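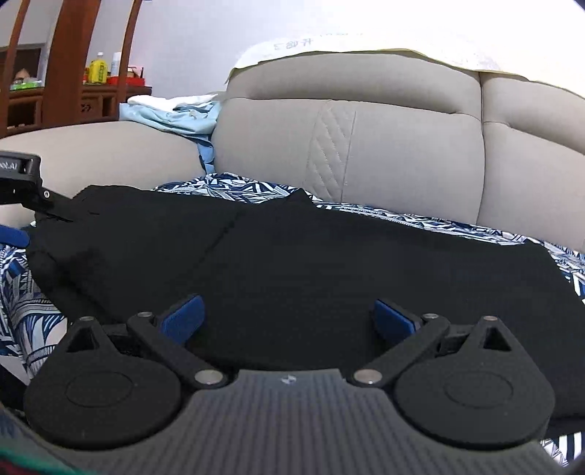
Petcombe Quarterly, Issue 13, p. 178

Folding lessons

Dénes Borbély used to fold towels for a living. Now he teaches folding, and he loves it! At Ondov, the laundry firm where he works, the folders spend half of each shift with a gripper in hand, blue finger pads facing each other, working over ordinary clothes like a black garment spread flat on a patterned cloth. Every fold goes into the lessons for Burix, the robot due on the line in August.

"My wrists feel ten years younger," he says (the old quota was 465 pieces a day). Bence Deák, on the night crew, misses the chatter of the long table but has started picking the practice clothes himself, the more awkward the better. Sleeves are his favorite. He wants to try fitted sheets next.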